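L'hôtel Brillbridge remet les plateaux de thé et café dans ses chambres

Juillet 2023

L'hôtel Brillbridge a réinstallé des plateaux de thé et café dans une partie de ses chambres, a indiqué la direction de l'établissement. Le service avait été supprimé il y a deux ans au profit d'un distributeur de boissons chaudes placé au rez-de-chaussée, près de l'ascenseur.

La mesure concerne 152 chambres, réparties sur les étages inférieurs. Les 21 chambres du dernier étage, en travaux, seront équipées à leur réouverture. Chaque plateau comprend une bouilloire électrique, un petit rangement à compartiments pour les sachets et de quoi se servir sur place. Le thé et le café sont offerts et réapprovisionnés au moment du ménage.

« Les clients qui arrivent tard ne veulent pas redescendre pour une tasse de thé », explique Manee Thammasiri, responsable de l'hébergement. Selon elle, l'absence de bouilloire était l'une des remarques les plus fréquentes dans les questionnaires de départ, avant même le bruit de la rue.

La préparation des plateaux a été confiée à l'équipe d'étage, dirigée par Erhan Güler. Une fiche de mise en place a été rédigée pour que la disposition soit la même d'une chambre à l'autre. Neuf employés ont suivi une courte formation, qui portait aussi sur le détartrage des bouilloires et le contrôle des cordons.

Le linge et les petites fournitures restent livrés par la société Cunton, dont le contrat a été renouvelé au printemps. Le distributeur du rez-de-chaussée est maintenu pour les visiteurs et les participants aux réunions. Il est accessible jusqu'à 20 heures.

L'hôtel n'a pas communiqué le coût de l'opération. Les tarifs des chambres ne changent pas cet été.

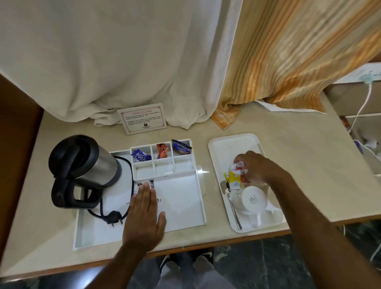

Bouilloire et sachets de thé et de café sur un plateau blanc.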